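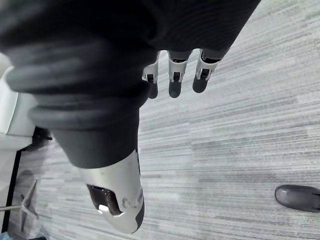 Tirkent – October 8, 2026

Sleeves too long on every jacket I own, can I fix this myself?

Hi all, first time posting, long time lurker. I have short arms. I've made my peace with it, but my jackets haven't. Everything that fits me in the shoulders is 2 inches too long in the sleeve, so I end up shoving the extra up toward my elbow, where it sits in a big lump until I reach for something, and then it slides right back down over my knuckles.

The one I care about most is a black softshell I bought in July. It's a Leka, the midweight one, no hood. It has a plain lining that's stitched in at the cuff, and the cuff itself is just turned under and topstitched – no elastic, no Velcro tab, no zipper. I took it to the dry cleaner by the bus station and they wanted 30 dollars to shorten both sleeves, which seems like a lot when I paid not much more than that for the jacket on clearance.

I own a basic sewing machine and I can hem pants and curtains. I've never touched anything with a lining. Is this a job I can do at the kitchen table or am I going to wreck it? And does it matter that it's supposed to be water resistant? I mostly wear it to walk the dog, so it's not like I'm climbing mountains in it, but I'd like it to keep doing what it does.

Also open to any trick that doesn't involve cutting. I tried rubber bands. Don't try rubber bands.

Posted by wrenhollow

marigold_pt
You can totally do this! A plain cuff is the easiest kind there is, and a lot of people pay for it when they don't need to. I did my husband's rain shell last winter on a machine older than both of us, and he's still wearing it.

Put the jacket on, zip it all the way up, bend your elbows like you're holding a steering wheel and have somebody pin the sleeve where you want it to end. Please do the elbow bend. Sleeves ride up when your arms are bent, and if you measure with your arms hanging straight you'll come out too short (ask me about my green blazer). Do both arms too, because yours may not match. Mine don't.

Then unpick the topstitching at the cuff. Go slow, softshell shows holes and they don't close up the way they do in cotton. The lining should come free when you do that, or you'll find a second row of stitching holding it to the outer layer, so unpick that too. Mark your new fold line in chalk on the inside, add an inch and a half below it for the hem, and cut. Cut the lining the same amount shorter, and leave a little slack in it so it doesn't pull when you reach. Sew lining to outer with right sides together, turn it all under, topstitch.

Getting the sleeve turned the right way for that seam is the part that makes people swear. If you end up with a twisted sleeve, you pinned it backward, and you just take out the pins and flip one layer. I have done this more than once and I will do it again.

Use a size 14 needle and a longer stitch than you think, and use clips if you have them. Pins leave holes. For the water resistance, your dog walks will be fine. Cuffs are open at the end anyway! If you want, wash it with one of those spray-on or wash-in treatments afterward.

Good luck, and practice on something ugly first.

Blagoje Kovačević
I would pay the 30 dollars. That is 15 a sleeve and it is fair for lined work. I did alterations for years before my eyes got bad and we charged more.

If you do it yourself, check first whether the sleeve tapers. If it gets narrower toward the wrist, then after you cut, the new edge is wider than the hem you fold up inside it will want to be, or the other way around depending how you cut, and you get puckers. You fix that by opening the sleeve seam a little in the hem part and letting it out. The answer above skipped this.

Do not iron softshell without a cloth over it. Low heat.

tobyandthecat
no sewing option – buy a pair of knit cuffs (the ribbed kind, fabric stores have them in packs of 2) and hand stitch them inside the sleeve about an inch up. they grip your wrist so the extra length stays pushed up. looks kinda bunchy on the arm but it's black so whatever. ok so that is some sewing. but not much

wrenhollow
Thank you everybody! The sleeve does taper, I just checked. I'm going to try it on an old windbreaker first, and if that goes badly the dry cleaner gets my money.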